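The Fridge Door Clause
What a small catering company learned by shopping for a kitchen robot on paper first

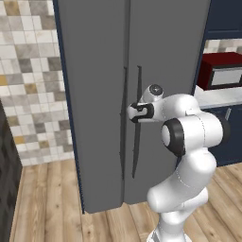
The most expensive thing on a robot quote is usually the line that says "other." I say this as someone who spent last February reading three of them for a living, or at least for the portion of my living that comes from helping Flelach, a contract caterer with a staff canteen on every ring road in the county, decide whether it wanted an arm.

It did want an arm. That had been settled before I got there, at a trade show, near the free coffee. What remained was the dull part: how many, where, paid for out of which pot, and what the thing would be expected to do between the breakfast rush and the lunch rush. The pitch from Dreltton, the first supplier in the door, was that it would fetch. Chilled trays out, chilled trays back, with no one on staff standing in the draft of an open refrigerator wondering what they came for.

So the planning began with the refrigerator door, and for a long time it did not move on from there. People who sell arms like to talk about payload. People who run kitchens ask if it can open the fridge. A door has a handle, a seal that resists and then suddenly doesn't, and a swing that sweeps through exactly the spot where a sensible person would bolt down a robot. Put the arm close enough to reach the handle comfortably and the door may hit it. Put it far enough back to clear the door and you are shopping for a longer arm, at a price that makes the finance department go quiet on the call.

Dreltton's answer was to simulate the job before anyone drilled into a floor. You send measurements, they build the kitchen on a computer, and a virtual arm practices on a virtual fridge that never needs defrosting. Flelach was charged for this as a separate item, 52 hours of an engineer's time, and there was a certain amount of muttering. Paying for a kitchen you can't cook in is a hard thing to explain to a head chef whose mixer has been held together with a bread tie since spring.

I thought it was the best money in the budget. On the computer you can slide the base of the arm a hand's width to the left, run it again, and see whether the elbow now wants to live inside the counter. In a real kitchen, that same hand's width means a mason, an electrician and a canteen serving sandwiches for a week. Flelach tried 20 base positions. It rejected most of them by lunchtime, with the cheerful ruthlessness people bring to decisions that cost nothing to reverse.

What the simulation will not give you is the real door. Seals age. Hinges sag. Somebody hangs a dish towel on the handle, and it stays there until the building is sold. The second supplier, Ursu, was frank about this and wanted a site trial written into the contract, with 1304 door openings logged before final payment. I asked where the number came from. It was the number of openings in a working month at one of its earlier customers, and nobody had seen a reason to round it. I found this oddly reassuring. Round numbers in a contract tend to have been invented in a taxi.

Drandau, the third, offered the lowest price by some distance and got there by leaving out the gripper. The hand, it explained, was "application specific." Most of us would consider a hand fairly central to the application. Once it was priced back in, along with the mount, the safety scanner, the training days and the spare cable that every supplier recommends in the tone of a dentist mentioning floss, the lowest quote had climbed to the middle of the pack.

That exercise produced the one document from the whole affair that I still use. It is a single sheet with a row for each thing the arm must touch, and a column for who pays if it can't. The refrigerator took up seven rows on its own. One of them covers replacing the refrigerator, an option that had been treated as a joke until somebody priced it. A new unit with an easier handle came in under the cost of teaching the arm to cope with the old one. Kitchens have been bending themselves around their appliances for generations, so I suppose the robot has simply joined the queue.

Flelach's final budget covers one arm in one canteen, the simulation work, Ursu's site trial and a service contract whose second year is priced now, in writing. The plan for a second arm has been moved to the following year's sheet, where it can be argued over by people with fresh energy. Money was also set aside for floor repairs, in case the base position that looked perfect on the screen turns out to sit on top of a drain.

The head chef signed off on all of it with one amendment. The mixer gets replaced first.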